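Tue 7 April

# Setting the counter: how the simulation desk changed at Surnham

Kaan Türkmen has run the scene desk at Surnham for most of the time the company has had one. The desk builds the virtual kitchens in which Surnham's arm software is tested before anything is sent to a customer site. Until March, people did nearly all of that work by hand. Now a scheduler called Raria lays out the objects, starts the runs, grades them and files the results. Türkmen's group of 13 still comes in each morning, but most of them do a different job from the one they were hired for.

I asked him to start with the old routine.

"You opened a blank counter and you dressed it," he said. "You picked objects from the library, you dropped them in, you turned them until nothing was passing through anything else. Then you ran the arm and watched. If it failed you wrote down why. A good person finished 15 layouts in a shift, and by the end of the shift they weren't looking very hard."

Raria produces 300 in the same period. It draws from the same library and uses the same physics settings. It also decides whether a run counts as a success, using contact forces and the final position of the target object. The decision takes less than a second and is logged with a code.

Türkmen spent much of the first two weeks on those codes. Under the manual system, a note might say that the arm "got there but I didn't like it." Raria has no field for that. A grasp is stable, unstable, missed or void.

"The void code was the trouble," he said. "It was meant for layouts where something spawned inside something else. Raria was using it for any run where the target moved before contact. Sometimes that's a bad layout. Sometimes the arm nudged the thing with its wrist, and you want to know about that. We were throwing away real failures."

The fix was a second threshold and a daily sample. Each morning 76 runs are pulled from the previous night's set and reviewed by a person, with the code hidden until the reviewer has entered one of their own. Where the two disagree, the run goes to a second reviewer. Void runs are sampled at a higher rate than the rest.

This review is now the main work of the desk. It is quieter than the old work and, by Türkmen's account, more tiring.

"Dressing a counter used your hands, in a way. You were moving things. Reviewing is sitting and judging. We had people with headaches the first week, and I don't think it was the screens. We went to 40-minute blocks and then you have to get up. I wanted 30. Hanrahan wanted an hour."

Hanrahan is the engineering contractor that installed the scheduler. Its staff were on site through March and have since moved to remote support. Türkmen described the relationship as fine. He did object to the way the change was introduced: the desk learned of it from a calendar invitation titled "Raria cutover," with no text in the body.

No one on the desk was let go. Two people moved to the asset library, where they check mass and friction values for new objects, and one transferred to the group that handles physical test cells. Pay bands stayed where they were. Shift bonuses, which had been tied to layouts finished, were dropped and folded into base pay after some argument.

"That part came out all right," Türkmen said. "If you'd left the bonus on number of reviews, you'd have people clicking stable, stable, stable until lunch."

He was less settled on the question of skill. New hires used to learn the arm's habits by building scenes around them. They found out that a tall object near the target changes the approach, or that a handle facing the wrong way will cost you the grasp. A reviewer who has never built a layout doesn't have that. Türkmen now requires everyone who joins to spend a month building by hand, in the old editor, before they are allowed to grade anything. Management agreed to the month but has asked him to justify it again in the fall.

He also keeps one hand-built set in the nightly queue. It serves as a fixed reference: if Raria's scores on it drift, the grading has changed and the arm hasn't. "It's boring and it's the most useful thing we have," he said.

Mug on a cluttered marble counter, two views:
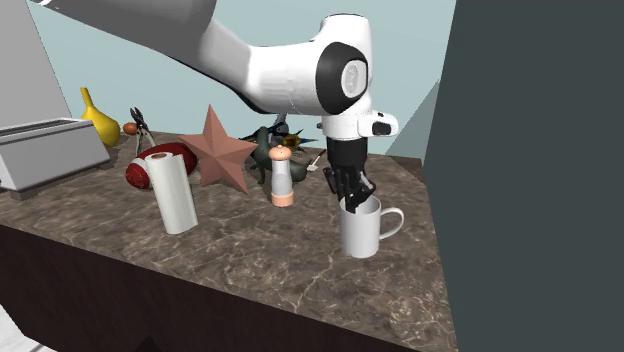
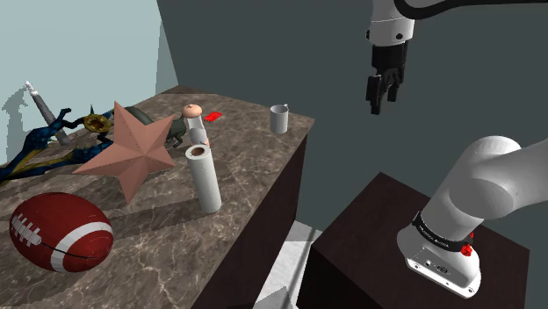 Zetach, reading a draft of this piece, disagreed with the month of hand building. At its own desk, Zetach wrote, new reviewers are paired with an experienced one for their first week and grade the same runs separately, and the gap between them closes fast enough that a month in an editor would be hard to defend. It did support hiding the code from the reviewer — "we showed it for too long, and all we measured was how often people agree with a machine."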